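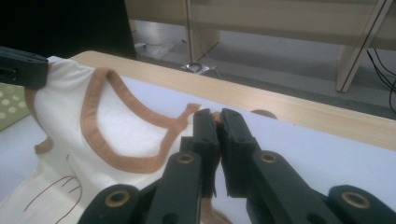 Neckline trim between the jaws, small garment set.

Drurnik Lab Notes
Home Notebook Hardware Data People
Filed under: Manipulation / Cloth / Data collection
5 min read

Sep 19, 2025

Garments again, hand-held grippers, white board on the table. Vikas on the grippers for the first block, Apinya Panyasiri at the review screen, me swapping between the log and the table. After lunch Vikas and I traded places and I did the second block.

Total in the Folasell set is now 543 accepted episodes for small garments. The full cloth set, all sizes, is 3051. Both numbers are after Apinya's review and before the automatic filter, so expect them to drop a little when Povico runs overnight.

Task is the same as before: garment starts spread out or crumpled on the board, operator squares it up, folds it, puts it in the basket. We record from first contact to release over the basket. Anything where the operator stops to think for a long stretch gets thrown out at review. Short hesitations stay in. Vikas and I still disagree about where the line is and I've left the rule as it was.

What we were after today was the pinch on the trim. The last model we trained is decent at taking hold of a big flat area of cloth and poor at picking one layer at a neckline. It closes on both layers, lifts the whole thing, and then the fold goes wrong from there. Looking back through the older episodes, most of the grasps are at hems and sleeve ends. Very few are at the neck. So the model is doing what we showed it.

For this session every episode had to include at least one grasp on the neck trim, either to open it up flat or to pull the front layer straight before folding. Which hand does it is up to the operator. I wrote down the hand for each one, because Vikas uses his right for nearly everything and I would like the set to be less one-sided. My block should help with that, though I'm slower with the left and it shows.

Notes on the grasp itself, from both of us:

– Come in at a shallow angle. Straight down pushes the trim into the cloth underneath and you get two layers.
– Touch the pad to the board first, then slide. The slide is visible in the wrist view and I think it's useful for the model to see.
– Close slowly for the last bit. The width signal is noisy when the jaws snap shut and the smoothing flattens it.
– If the trim rolls, let go and try again. Keep recording. We want the retries.

That last one is new. Up to now a missed grasp meant a discarded episode. Apinya made the case for keeping them last time we talked about it and I have come around. A policy trained only on clean grasps has no idea what to do after a miss, and it will miss. She is tagging them so that we can train with and without and compare. Tag name is "regrasp" – please don't invent variations on it, we already have two spellings in the file.

Time per episode is averaging 55 seconds on this garment, longer than for the towels and longer than I'd like. Most of that is squaring up. The body is small enough that the two grippers get in each other's way when you work near the middle, and the outside links knock together if you bring both hands in level. Staggering them helps: one hand holds an end down, the other works the trim. 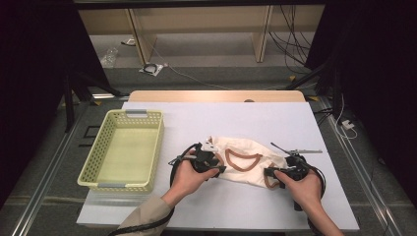
Basket position still matters more than it should. We moved it between episodes on a loose schedule, mostly along the left side of the board, and turned it a little each time. In the older data it sat in almost the same spot throughout, and the model learned the spot. When we shifted the basket during the last test, it let go of the shirt over bare table and carried on as if all was well. From now on the operator moves the basket before each episode, before pressing record. I'd like some far-side placements too, and a block with it on the right. We had none of those today.

Tracking was fine in the first block. In the second we lost pose on the left gripper 3 times, all while the hand was low and turned inward. Those episodes are marked bad and are not in the totals above. The plain white surface gives the wrist camera very little to hold on to when it's that close. Options:

1. Keep the hands a bit higher between grasps so tracking can recover.
2. Put something with a pattern under part of the garment.
3. Go back to the bare wood top for some sessions.

I favor the third, at least in part, and we need more surface variety anyway. Vikas thinks the grain will be too faint to help much. Easy enough to test with a dozen throwaway episodes before anyone commits to it.

Cable routing. The cable on my right arm kept catching when I reached across the board. Vikas runs his down the outside of the forearm with slack at the wrist and has less trouble. Do it his way. Check the slack with your arm fully extended over the basket before the first take, or you will find out during it.

Lighting was left alone. Glare on the board is worst close to the operator and I did not see it hurt anything at review, but Apinya says the cloth edge washes out in the head view on a few of mine. She has lowered the exposure one step. Note this in the session settings if you use the same preset tomorrow, the preset file was not updated.

New pads from Bhatt still haven't come. The current ones grip well enough on knit and poorly on anything slick. Left jaw pad on the right-hand unit is starting to lift at one corner. I pressed it back down and will glue it if it moves again.

To do
– Povico overnight run on both blocks, filter on, keep regrasp tag (Apinya)
– Fix the two spellings in the tag file (me)
– Bare wood tracking test (Vikas)
– Right-side basket block, small garments only
– Recheck gripper width zero on both units before the next session
– Write up the rule on hesitations properly so that a new operator can follow it

The plan is still to freeze the cloth set in December. At the present rate the small garments will be fine and the long sleeves will be short, so after the trim work is done we switch to sleeves and stay there for a while.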